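Does the table need flowers?

02/02/2019

I have been suspicious of table styling ever since a magazine told me to put a bowl of lemons on every flat surface I own. I did it for a month. The lemons went soft, we ate around them, and I moved them every time I wanted to put down a plate.

So when Pravesh Venter told me that a small bunch of flowers would "settle" a table with a big appliance on it, I asked him to define settle. He couldn't. He did send me a link to the Somboon catalog, where a vase costs $35 and the flowers are extra.

I still gave it a try, minus the vase. My rules were simple: one small bouquet, no ribbon, no bowl of pebbles, and it had to lie on dark brown wood next to whatever else was there. Pravesh wanted eucalyptus. I said no to eucalyptus.

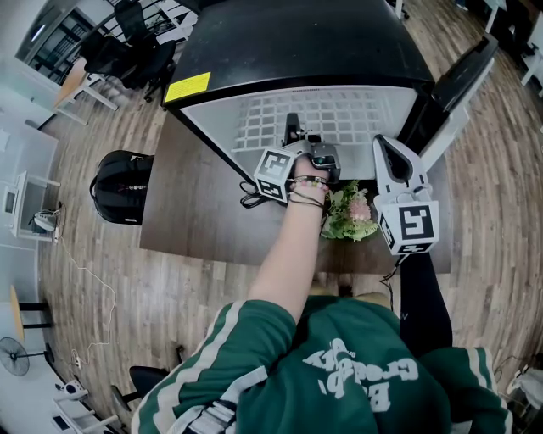

Pale pink and plenty of green, on the dark table with the big black-and-white appliance.

I'll give him this much — pale pink on dark wood does look good. The leaves help too. A bunch that is all bloom looks like it came with a card from the office, and this one doesn't.

Whether it does anything for the appliance is another matter. A glossy black top is a glossy black top. It will show every fingerprint, and a flower nearby won't stop you from seeing them. Same goes for that yellow label on the corner. I would peel it off before I spent a dime on petals, but Pravesh says labels leave glue behind and then you have a worse problem.

Cables are my other complaint. The styling blogs (Kukham is the worst for this) never show one. Real tables have cables on them, and black ones on dark brown wood are easier to live with than white ones, so I've stopped fighting that.

Would I buy flowers every week? At $5 a bunch, maybe in February, when there's nothing in the yard. The rest of the year I'd cut something by the fence and save the money. Pravesh is now talking about a table runner. I've told him I want to see it in person first.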